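Prurnevura Residents' Association
Minutes of the general meeting, 2/22/21, held in the downstairs common room

Chair: Eugeniusz Cieślak
Minutes: Fionnuala Duggan (again)
Apologies: the Gunawardena household, and whoever has the key to the good kettle

Meeting opened late, once the chairs had been brought back from the laundry.

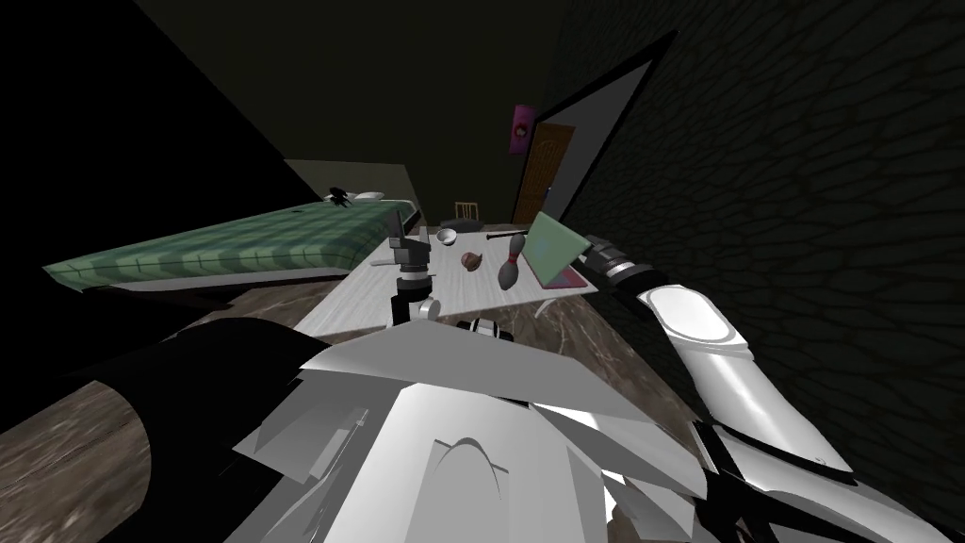
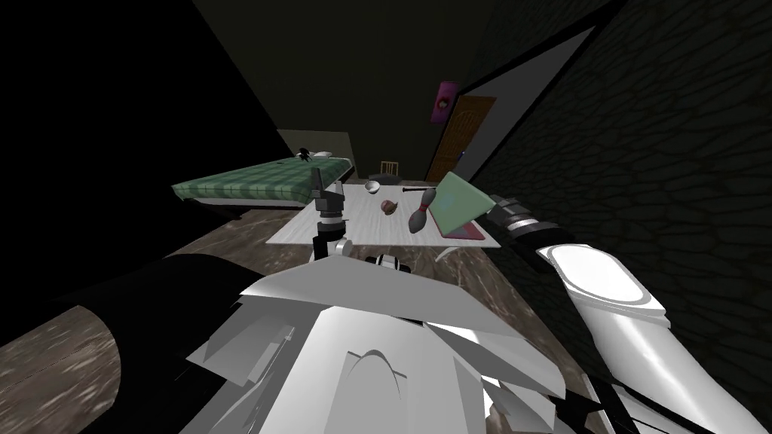
1. Previous minutes
Accepted, after Eugeniusz asked that "shouted" be changed to "spoke warmly". The minute-taker changed it, warmly.

2. Garden beds
The tomatoes behind the bike shed are doing well. So is the mint, which has left its own bed and is now in everybody else's. It was moved that the mint be put in pots. A second motion, that it be left alone and called a lawn, lapsed for want of a seconder, although there was some muttering in favour.

The Erkport nursery has offered us 20 seedlings at no charge, variety unknown. Accepted. Mr Gunawardena's earlier note asking for "nothing with thorns, please, after last time" was read out and supported.

3. Bins
The green bin is still being used for things that are not green in any sense. Eugeniusz will write a new sign. The old sign was thought too polite and the one before it brought a letter from a solicitor.

The colour of the new sign took longer than the rest of this item. Yellow.

4. Notices in the stairwell
Residents have been sticking notices to the fresh paint with Prestik, and the paint has been coming off with the notices. Agreed that a corkboard be bought, to a limit of $50. Until then, notices go on the inside of the front door glass. Lost cat notices to come down when the cat does.

5. Money
We have $200 in the account, before the corkboard. The hose fitting has been paid for. The sausages from the summer barbecue have not, as no receipt can be found and two people each remember paying for them. Held over.

6. Noise
Complaint received about a trumpet on the second floor. The trumpet's owner was present and said it was a cornet. Practice to finish by 8 pm, whatever it is.

7. Other business
The side gate needs a new latch. The gate has needed a new latch in every set of minutes this writer has kept, and is hereby noted with affection. Eugeniusz to ring the agent.

A request for a street library by the letterboxes was liked by all until someone asked who would build it. Held over to the next meeting.

Meeting closed at 8.40 pm. Fionnuala to send these round and lock up.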